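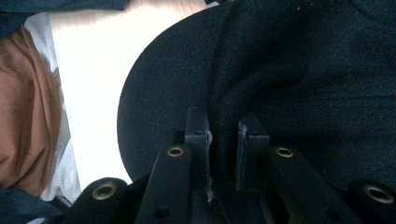 # Sidville bench: care and setup notes for the hand-held gripper pair

Hello, and welcome to the bench! If you're reading this, you have probably just been handed the key to the Sidville room and told that "it's all in the README." Most of it is. I'm Manon MacPherson, and I look after the pair of hand-held grippers, the low table they work on, and the folder you are now in. I've tried to write down what I do in the order I do it, with the odd detour, so please bear with me.

The folder goes with the Flesta recordings: 1,649 takes of people handling caps, folded cloth and small household stands with both grippers. The takes themselves live on the Itemness share. What you have here is the upkeep side (pad log, calibration sheets, cable notes and this file).

## Before the first take of the day

1. Turn on the room lights and let the cameras warm up while you make coffee. Mine usually takes longer than theirs.
2. Wipe the tabletop with a dry cloth. No polish, please! We tried it once in November, and the caps slid all over the place.
3. Lay the gripper cables out so they have slack in every direction you plan to move. If you can reach the far corner of the table without feeling a tug, you're fine.
4. Squeeze each gripper fully closed and let it open again, 28 times per side. That sounds fussy, I know, but the opening readout drifts a little when the linkage has been sitting overnight.
5. Run `check_width.py` and save the sheet under `calibration/`.

If the script complains about the left side only, look at the cable plug before you touch anything else. It's nearly always the plug.

## The finger pads

Fabric is hard on fingers. Dark cloth especially leaves lint along the inner edges of the pads, and once it builds up, the two faces don't meet properly and thin material starts slipping out at the bottom. I clean them with a soft toothbrush, brushing from the base toward the tip, and then press a piece of tape along the edge to lift whatever is left. Don't scrape with a blade, however tempting it looks. The scuffs stay anyway and you only make them deeper.

Pads get swapped every 104 takes or when you can feel a ridge with your fingernail, whichever comes first. Loosen the screws a little at a time, going back and forth between them, and write the swap in `pad_log.csv` with your initials. Rostislav Matoušek printed the current set from the Sauerland drawings, and the spares are in the drawer under the monitor.

## Working two-handed

Once both sides pass the width check, sit down and do a short practice round with a cap and the wire stand. I keep these two for practice as they go wrong in such different ways: the cap gives when you press on it, and the stand lets you know right away if you're coming in crooked. Keep your sleeves pulled back from the trigger side if they're loose, and watch where the cable goes when you turn your wrist.

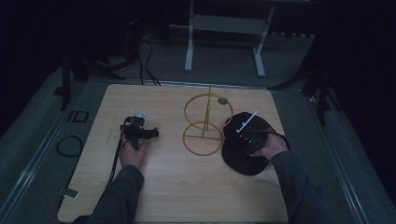
Uwe Kröger asked whether the practice round could be skipped when the same person is coming back after lunch, as the width check has already passed and the hands are still warmed up. He would rather spend that time on real takes, and he pointed out that his afternoon sheets have never been off.

Fair enough, and I've changed the rule: you may skip it after lunch if neither gripper has been unplugged. If one has, please do the full round again. It's only six grasps, and I promise they go quickly once you've got the rhythm.

## Checking that the fingers open evenly

Clear whatever you've been handling to one side, hold the gripper over bare tabletop, and let it open all the way. Look at the gap through the gripper's own camera on the monitor.
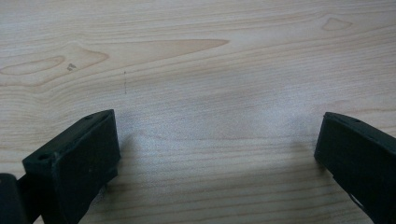 Both tips should come to rest the same distance from the center mark on the overlay. If one hangs back, hold the gripper by its body, work the slow side in and out a few times, and look again. A side that still lags wants its linkage joint cleaned. Use a cotton swab and the tiniest drop of the light oil, and then wipe off more than you think you put on, or it ends up on the cloth.

Rerun `check_width.py` after any of this. The old sheet is no good once you've touched the linkage.

## Packing up

- Close the fingers gently and slip the foam sleeve over them.
- Coil the cables loosely. Tight coils crack the jacket near the plug, and Idalina Cunha has re-soldered that end more often than she'd like.
- Copy the day's sheets to the share before switching off.
- Leave the tripods where they are, even if they're in your way!

## Known trouble

- `check_width.py` stops with an empty sheet if the log folder is open in another window. Close it and run again.
- The right trigger sticks in dry weather. Damián Ledesma has a new spring on order.

Corrections are very welcome. Put them straight into this file and add a line to `CHANGES.md` so I can find them.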